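Search this blog Search

Learning to mend at the age when my eyes started to go

19 December 2019

My grandmother was born in 1931 and she threw away nothing made of cloth. A bed sheet became two smaller sheets, then pillow covers, then rags for the windows, and after that she cut the rags into strips and tied the tomatoes with them. When I was a girl I was ashamed of this. I wanted new things from a shop, with the paper label still on. Now I am the one who keeps a box of old cloth under the bed, and my daughter is the one who makes a face.

I promised in my last post to write about how I learned to mend, and several of you have written to me to ask where it is. I am sorry it took so long. We moved from Ibarra Street to the other side of Sanport, and the box of cloth was the last thing I unpacked.

I did not learn from my grandmother. She died before I was interested. I learned from a night class in the old school building, 11 evenings, one each week, and from making many ugly repairs at home between them. The teacher was Tanner Simard, a retired sailmaker with very big hands. I had imagined a soft old lady, I confess. On the first evening he looked at all our needles and told us that most of them were too thick. I had bought mine the same afternoon and felt a little insulted, but he was right.

His first lesson was that you must look at the hole before you do anything. Is the cloth around it strong, or is it thin like onion skin? Hold it up to a window. If you can see the light come through in a wide circle, then the hole is only the middle of the problem, and your stitches must begin far outside of it, where the cloth is still healthy. I made this mistake with my husband's gray work shirt. I closed the hole very nicely, and one week later there was a new hole all the way around my repair, like an island that wanted to leave.

The second thing is the grip. I held the needle as if it would escape from me, and after half an hour my thumb was hurting. Tanner walked behind our chairs and said "loose, loose," to everyone. The needle needs only the tips of two fingers, and the other hand does more work than you expect, because it keeps the cloth flat and feeds it forward.
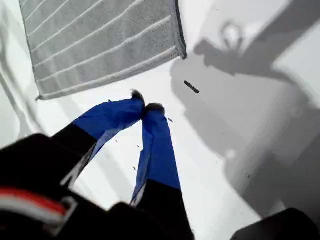 Blue tape at the fingertips.

I practiced this on the bus with no needle at all, only moving my fingers. A small boy watched me all the way to the Dorero stop and then started to do it too.

The third lesson was about thread, and here I have to admit that I disobey my teacher. He says the thread should match the cloth in thickness and in color, so that the repair disappears. For a good coat I agree. But for dish towels, aprons and children's trousers I like to see the mend. I use a red thread on gray, or yellow on dark blue. In the beginning it was only because I had these colors in the house. Then my neighbor admired one of the towels and asked me where I had bought it, and since that day I pretend it was always my intention.

Dish towels are where I would tell any beginner to start. They are flat, they have no sleeves, and if you ruin one you have lost very little. Take one with a stripe if you can. The stripe is like the lines in a school notebook, it shows you immediately if you are pulling the cloth out of shape. Put it on a table in good light and smooth it with the side of your hand before the first stitch. I used to mend on my knees in front of the television, and twice I sewed the towel to my own skirt.
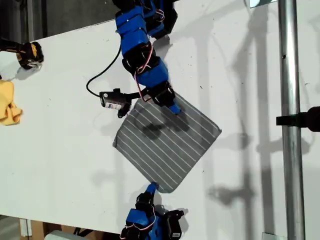

Photo: Pronamell

For a simple darn you make a row of small running stitches, up and down, past the hole on all sides. When you turn at the end of a row you leave a tiny loop, because new thread will shrink in the first wash, and without the loop it pulls everything together into a knot. Then you turn the work and weave across, over one thread and under the next, and in the next row the opposite. It is the same as making a basket. My first darn took me one whole evening and looked like a dead spider. I still have it. My daughter asked me to please not frame it.

One more word about washing. Always wash the thing before you mend it. A dirty cloth is stiff, and the dust is hard on the thread. I iron also, although Tanner says that this is vanity.

I should say something about money too, since one reader asked if all this is worth the time. I don't know how to answer. A new towel is cheap, and if I paid myself for the hours, each of my towels would cost more than a winter coat. But I did not have something better to do in those hours, and I slept well after them. The doctor gave me a paper with exercises for calm breathing. I lost the paper, but I did not lose the needle.

My grandmother lived to be 84, and she was threading her own needles until the last winter. I need glasses and a lamp and sometimes bad words. There is a small wire tool for this, which you push through the eye of the needle and then pull the thread back with it. I refused it for months because of pride. Please buy one, and do not be like me.

In the new year I will try a sweater elbow, and wool is a different animal. If somebody knows how to stop the edge of the hole from running while you work, please write it in the comments. I have already made it bigger two times.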